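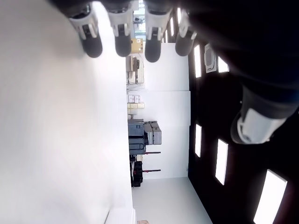 Nadège Deschamps

上周答应过要写写手腕相机的事,拖到现在,2023年8月17日,再不写我自己都要忘了当时是怎么查出来的。

先说结论给赶时间的朋友:如果你的双臂程序偶尔在抓取前莫名其妙地停一下,先别去动规划器,去看看时间戳。我在规划器里白白翻了好几天!

事情是这样的。我们的控制栈叫 Velus,底下是一层关节控制,中间是规划,上面是一个我写了大半年的小调度器,负责把感知结果喂给规划。感知那一块用的是 Hervieu,Lucienne Royer 写的,头部相机和两只手腕上的小相机都归它管。平时各跑各的,相安无事。问题出在“盘子任务”上:桌上放一个浅蓝色的小塑料盘,一只手负责拿小东西,另一只手在旁边等着接应。听起来特别简单对吧?我当初也是这么想的,还跟 Lucienne 夸口说一个下午就能调完。

结果呢,日志里一共 3000 次尝试,557 次出现了我们叫“发呆”的现象:手已经到了盘子边上,规划器突然说目标不可达,原地停住,过一会儿又说可达了,接着往下走。最气人的是目标位置根本没变过。

我第一反应是碰撞检测太保守。两只手都要凑到盘子跟前,手指又多,碰撞模型里每一节手指都是一个胶囊体,两边一靠近,最小距离就变得很难看。于是我把安全边距调小了一点,发呆少了一点点,我高兴了一晚上,第二天又回来了。然后我怀疑逆解,换了初值,加了关节限位的软惩罚,把腕部的权重改来改去(这段的提交记录我现在都不好意思看,有一条的说明就写了三个字:再试试)。

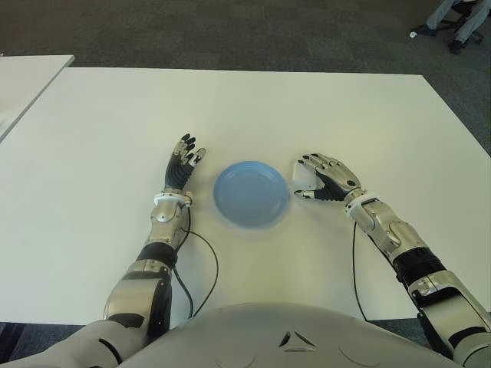

盘子任务,头部视角:右手手指捏着一个半透明的小方块,左手在另一侧待命。

后来我老老实实写了个回放工具,取名 Wudetti,没什么含义,就是键盘上敲着顺手。它干的事情很土:把三路相机、关节状态和规划器的输入输出全部按时间轴摆在一起,可以一格一格往前拨。界面丑得要命,左边是图,右边是一列数字,按空格暂停。可是拨了不到十分钟我就看见问题了。

手腕相机的图像,打的时间戳是“收到”的时间,头部相机打的是“曝光”的时间。两者差了 110 毫秒。手不动的时候,差多少都无所谓;手一动起来,调度器拿着旧图像去配新的关节角,算出来的另一只手就整个偏了出去。更妙的是 Hervieu 会把手腕相机看到的“另一只手”当成障碍物上报。正常情况下,它会和机器人自身模型对上,然后被过滤掉。现在位置偏了,对不上,于是桌面上方凭空多出一只“幽灵手”,正好堵在盘子前面。规划器当然说不可达了,它一点错都没有,我对不起它。

等手停下来,新图像追上来了,幽灵手又和真手重合,过滤成功,目标恢复可达。所以才会“发呆一会儿又好了”。这一套逻辑严丝合缝,我看明白的时候在椅子上坐了好久。

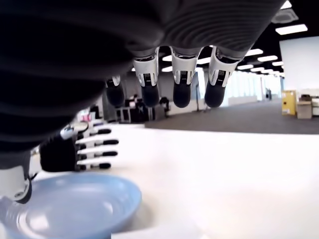 手腕视角里的另一只手,自身过滤要处理的就是这种画面。

修起来倒是很快。第一步,在驱动那一层把手腕相机的时间戳改成曝光时间,驱动本来就支持,只是默认没打开(我翻文档翻到的时候叫出了声)。第二步,调度器里给关节状态加了个环形缓冲,图像来了以后按图像的时间去插值取关节角,不再图省事拿最新的那一帧。第三步是 Lucienne 提的:自身过滤的时候,把胶囊体按关节速度稍微膨胀一圈,动得快就膨胀得多,停下来就缩回去。我一开始嫌这个办法不优雅,她说你先跑跑看。跑完我就闭嘴了。

还有一个小坑顺便记一下。手腕相机装的位置,画面经常是横过来的,天花板跑到一边去,自己的手指从上边垂下来。Hervieu 以前有一段代码会根据“重力方向”自动把图转正,转完再做检测。转正本身没问题,但是转的时候用的姿态也是最新的那一帧,等于同一个错误又犯了一遍,只不过藏在图像预处理里面,我差点就漏掉了。现在统一走缓冲,哪儿都不许直接拿“最新”。我在代码里把那个取最新状态的函数改名叫 get_latest_unsafe,谁用谁心虚。

改完以后我先跑了 100 次,发呆没有再出现。当然 100 次说明不了太多,长一点的测试要等 Hostine 那边的日志服务器搬完家才能排上。Lucienne 想顺手把右手捏取之后的交接也加进来,我说可以,但是先让我把 Wudetti 的界面收拾一下,现在除了我没人知道哪个键是倒放(是逗号,别问)。

有几位读者上次留言问会不会把回放工具放出来。会的,九月份吧!代码里还有一堆写死的路径,得先清理掉。格式方面,我打算每一路数据都强制带两个时间戳,一个曝光或采样时间,一个到达时间,少一个就直接拒绝加载。可能有人会觉得烦,那就烦吧,我已经替大家烦过了。

另外,如果你们也在用多相机加自身过滤,想知道你们是怎么处理手指这种细小部件的?我现在的胶囊体在指尖那里还是偏胖,手指靠近盘沿的时候,会把盘子边缘的点也一起滤掉,盘子看上去像被咬了一口。试过用网格模型代替,精度是好了,帧率惨不忍睹。有经验的朋友请在评论区留言,贴代码更好,我都会看的。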